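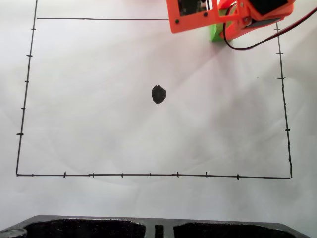
The table calibration in Tekstead used to ask for four clicked corners, and as of this month it fits four lines instead. The clicking was tolerable while the camera mount stayed put. Mine doesn't, so I was redoing it most mornings, and the result depended on how carefully I clicked before coffee. The marker outline on the sheet looks like an easy target for automation until you try to get its corners as points: the left and top lines don't quite meet, the left one runs on past the top one, and the far end of the top line goes behind the arm. Two of the four corners are therefore unusable as detected features. The lines themselves are long and mostly visible, and a line can be extended to wherever it needs to be.

Some background for anyone who came in from the Evbridge post. The policy side of the stack consumes positions in table coordinates, with the origin at the base and units in millimeters. The camera gives pixels. Between the two sits a 3x3 homography, which is enough as long as everything of interest is on the plane of the table. Four point pairs determine it. Four line pairs also determine it, provided no three of the lines pass through one point, and the math is almost the same: if points map as x' = Hx, lines map as l = H^T l'. The existing solver only needed a transpose and a different normalization.

My first version was the usual one. Grayscale, adaptive threshold, find contours, keep the largest one with four vertices after polygon approximation. It needs a closed contour, and with a gap in one corner there isn't one. Morphological closing large enough to bridge the gap also glued the tick marks into lumps and dragged the edges outward. I spent an evening tuning the kernel size and then deleted the branch.

The current version works in this order:

1. Mask out the arm. The joint angles are available from the driver, so I project a coarse model of the links into the image using the previous calibration and dilate the result by 37 pixels. Generous, but a previous calibration can be quite stale.
2. Black-hat filter with a 51 pixel kernel. The sheet has soft creases and patches of shade that a global threshold turns into large gray continents. Black-hat keeps dark things thinner than the kernel and drops the slow gradients.
3. Probabilistic Hough for segments, with a minimum length long enough to reject the ticks.
4. Group segments by angle and offset, then refit each group with RANSAC on the raw edge pixels.
5. Choose the four groups that give a convex quadrilateral with the expected orientation. Intersect them only for display.

Step 4 is where most of the improvement came from. Hough segments on hand-drawn ink are a bit random, and the right side of my outline has a wobble near its lower end. With least squares the wobble tilted the whole line. RANSAC treats it as outliers and follows the straight part. The cable also crosses that side near the top. It is thin and dark, so it survives the filter, but it curves, and the sampler has no trouble ignoring it.

The mask in step 1 does not cover the cable at all, for what it's worth. Haruto Tamura asked whether I should model it. I'm not going to model a cable.

The one thing I got wrong twice was the scoring in step 5. I scored candidates by total inlier count, and the rim of the base runs along the bottom of the image with plenty of edge pixels and a nice long straight section. It kept being chosen as the bottom side of the outline. The quadrilateral it made was convex, the orientation was fine, the residuals were low, and every target was off by the width of the strip between the drawn line and the base. Inlier count is now capped, and there is a polarity check: marker ink has a dark-to-light edge on each side within a few pixels, and the base rim doesn't. I should have had polarity in from the start.

Validation uses the black spot near the middle. Its table position is measured and stored in the workspace file, and it takes no part in the fit, so it works as a held-out point. The blob has a bumpy outline and is taller than it is wide, so I take an intensity-weighted centroid over the filled region and do not attempt an ellipse. If the mapped centroid lands more than 2 mm from the stored position, the calibration is rejected and the old one stays in place.

I recorded 101 runs with the arm parked in different poses and the mount nudged between runs. The line version passed the spot check on all but 14. Of those, most had the forearm lying along one full side, which leaves nothing to fit. The tool now reports which side it couldn't find and suggests moving to the park pose, and that's as clever as I want it to be. The remaining failures were all in low evening light and I have not looked into them properly.

Height is still unhandled. A homography is only valid on the plane, so anything with thickness is mapped with an offset that grows toward the far side. The green block gets a fixed correction from its known height and a nominal camera position. Miyuki Hirano's Bekley fork does this properly with a full camera pose and a solve against the object model, and if you need better than a few millimeters on tall parts you should use hers. Her version wants intrinsics, though, and I keep changing lenses.

The tick marks are unused so far. They would give intermediate correspondences along each side, enough to estimate lens distortion along the border, but they were drawn by hand and vary in length and weight, so matching each one to its nominal position takes some thought. There's a stub in the repo called ticks.py. It detects them and prints a list.

The new fitter is on main behind --fit lines, and --fit click still works. I'll switch the default in May if the evening light problem goes away.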